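The robot that forgot where it was up to

Hello again, Grellbridge Science Club! Last time I promised you a story about a robot getting something wrong, and I have a really good one.

I help look after a pretend robot. It lives inside a computer, in a pretend room with white walls, and our team calls it Udico. We use a pretend one first so that if it makes a mess, there's no mess! No broken bowls, no bumped elbows, nothing to sweep up.

Udico's job sounds easy. Open the top drawer, pick up the tin, put the tin in the drawer, shut the drawer. You could do that while singing and thinking about your tea. A robot has to be told how to do every little bit of it, and that's where our trouble began.

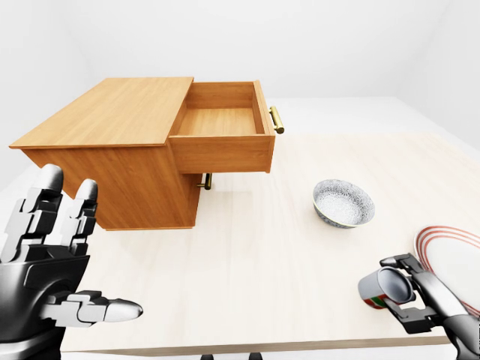 The drawer is open and the gripper has hold of the tin.

So what went wrong? Well, Udico has a list of steps, and it keeps a sort of bookmark to remember which step it's on. Imagine you're reading a bedtime story and your bookmark falls out. You might read the same page again, or you might skip to the end and wonder why everybody is suddenly at a wedding.

Udico's bookmark kept falling out. Sometimes it went back to "open the drawer" when the drawer was open already, and it pulled and pulled. Sometimes it jumped right to "shut the drawer" and pushed it closed with nothing inside. And a few times (this was the worst one) it skipped to "let go" while the tin was still up in the air over the table. Clonk!

We ran the job 100 times in March and it went wrong in 10 of them. That might not sound too bad, but would you get on a bike if the brakes didn't work 10 times out of every 100? I wouldn't!
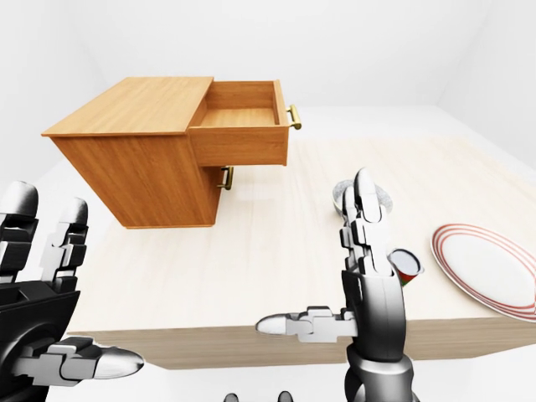 Fatos Obradović wanted to know why a robot can't just look at the drawer and see that it's open. My little brother asked me the same thing, so let's talk about that.

It can look. Udico has cameras, and the cameras were working perfectly well. The trouble was that we'd never told it to check. It looked once at the very beginning, to find out where everything was, and after that it trusted its bookmark completely. If the bookmark said the drawer was shut, then as far as Udico was concerned the drawer was shut, even with it sticking right out over the table. Silly robot? Well, silly us, really. We wrote the list!

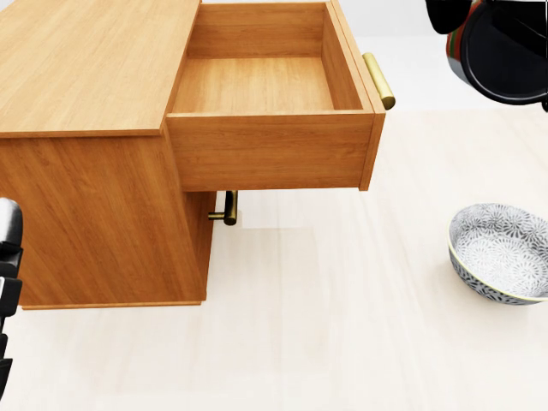 A drawer pulled right out, with nothing in it.

Finding the mistake took ages. Every time Udico does anything, the computer writes it down in a long, long diary called a log. Zdenka Georgiev and I read it together with a big packet of biscuits, and on line 2839 there it was. Two messages had arrived at exactly the same moment. One said "step finished" and the other said "hand moved", and the computer had muddled them up and put the bookmark in the wrong place.

We mended it in two ways. First we made the messages queue up, like you do for lunch, so only one can go through at a time. Then we added a rule: before every step, look again. Is the drawer open? Is the tin where I think it is? If the answer doesn't match the bookmark, Udico has to stop and keep still until a person has sorted it out.
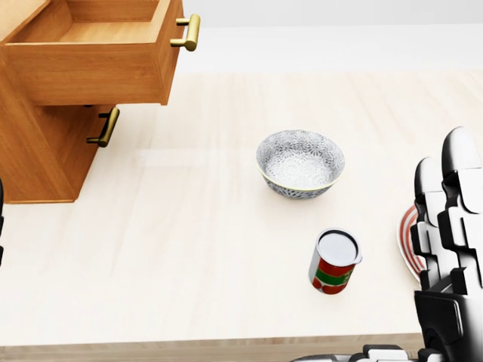 Keeping still is the bit I care about most. A confused robot that stops is much safer than a confused robot that has a guess, especially a real one with strong metal fingers and a person standing near it. Real robots have a big red stop button as well, and the grown-ups who work with them learn where it is before they learn anything else.

Now you try! Write down the steps for making a jam sandwich and give them to a friend, who has to do exactly what the list says. Then secretly swap two of the steps over. What happens? Where would you put a "look again" so your friend notices? Use a plate, and ask before you borrow the jam.

Next time – how robots know how hard to squeeze a tomato.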